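第四章　听得见的课堂：语音类教具的选用与误用 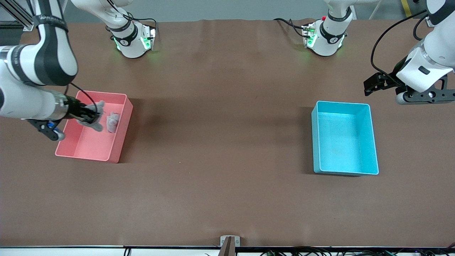 凡是在语言教室里待过两年的人，大概都见过那只柜子。柜门上贴着“电教设备，请勿随意取用”，里面躺着历任主任的热情：跟读机、复读机、录音耳机、遥控答题器，以及一袋不知道配哪一台的充电线。“请勿随意取用”这句话，多年来执行得很彻底。

本章要谈的是语音类教具，也就是一切会说话、会听话，或者声称会听话的教学工具。前三章讨论的是纸面材料，纸面材料有个好处，出了问题，学生会举手说“老师，这页印反了”。语音教具出了问题，学生通常什么也不说，跟着它错下去，语调还很自信。

4.1　一个常见的误会

先看一段课堂记录。卡肯特（Carkent）中学初一某班，二月开学第一课，教师给每组发了一台跟读机。机器放一句，学生跟一句，屏幕亮绿灯表示“发音优秀”。下课时全班绿灯，皆大欢喜。课后教师请学生用刚才那几句话互相问路，结果问的人说完就站着，答的人也站着，双方都在等绿灯。

这个班的学生并不笨，教师也不懒。他们遇到的是本章的第一个概念：反馈替代。学习者本来应当从对方的反应里得知自己有没有把话说明白，设备却提供了一个更快、更亮、也更好讨好的信号。练习时间越长，学习者对这个信号越熟练，对人的反应越生疏。

凯瑟琳·贝多亚（Katherine Bedoya）在她的课堂观察笔记里写过一句话，本书编者抄在办公室墙上已有多年：“学生在机器前说了一节课英语，我没有听到一个问题是想知道答案的。”

4.2　听力设备究竟在听什么

市面上的语音评分大体分三种做法。

第一种比对波形，学生的声音越像范读，分数越高。感冒的学生在这里比较吃亏，模仿能力强而完全不懂句意的学生则前途光明。

第二种先把语音转成文字，再看文字对不对。它的宽容度取决于识别程序有多会猜。程序太聪明时，学生含糊地咕哝一句，它也能体贴地补全，像一位溺爱孩子的祖母。

第三种把句子切成音素逐个打分，能指出某个元音偏高、某个词尾丢了辅音。这种反馈最细，也最需要教师翻译。把一张写着“舌位偏后”的报告交给十二岁的孩子，他会郑重地把它夹进书里，从此不再打开。

选购之前，请先弄清手里的产品属于哪一种。说明书未必会写。吉图拉（Jitura）跟读笔的说明书用了六页介绍外壳颜色和挂绳的系法，关于评分依据只有一句：“采用先进技术。”编者写信去问，收到的回信用了更多的形容词。

4.3　词库的大小与词库的用处

宣传页喜欢写数字，因为数字不需要试用。“内置1000句情景对话”听起来相当慷慨，可是请翻开目录看一看。编者翻过一份，其中有九句是在不同的柜台询问同一件毛衣有没有大一号的。孩子们对这件毛衣的感情，到学期末已经很复杂了。

判断词库是否可用，可以抽一个单元，拿它与本班教材对照，看重合的句型有多少能在当周的课上说出口。还可以请一名学生不看屏幕，只听一遍，然后用自己的话转述。转述不出来的对话，录音再清晰，也只适合当背景音乐。

4.4　教师站在哪里

设备进了教室，教师的位置就成了问题。托莫阿纳（Tomoana）小学的做法值得参考：跟读只占课时的开头一小段，随后收起设备，学生两人一组，用同样的句型打听一件自己真不知道的事，例如对方昨晚几点睡觉。这个问题的答案通常令班主任震惊，因此课堂气氛极好。

教师在跟读阶段也不宜坐下批作业。走一圈，听几个人，记下两三处全班共有的毛病，留到后半节处理。机器给每个人打分，却不会发现全班都把同一个词读成了另一个词，并且都得了绿灯。

4.5　关于“互动”二字

瓦尼努拉（Varninura）平台的培训材料把按键、点头、摇晃设备一律称为互动。照此标准，编者与办公室那台饮水机互动已久。本书采用较窄的用法：一方说的话改变了另一方接下来要说的话，才算互动。请带着这个定义读完本章其余各节，再回头看看自己柜子里的东西。

课前思考

请找出本校一件闲置的语音教具，给它充上电（如果找得到线），用它完成一节课的跟读练习，并记录学生第一次抬头看同伴的时间。若全节课无人抬头，也请如实填写。

搜索本书　请输入关键词　搜索　高级搜索

读者评论

豆腐脑不加糖：我们学校的柜子贴的是“贵重物品”，里面的充电线确实比较贵重，都找不到了。

初二英语组：4.2讲得清楚，但第三种评分的报告到底怎么给学生看，希望后面有样张。

lin_yx　2025-07-24：毛衣那段我笑了，我们那套是问火车几点开，问了一学期，车也没开。

路过的家长：请问有没有推荐型号？看完整节没找到。

豆腐脑不加糖：回复楼上，我也翻了两遍，没有。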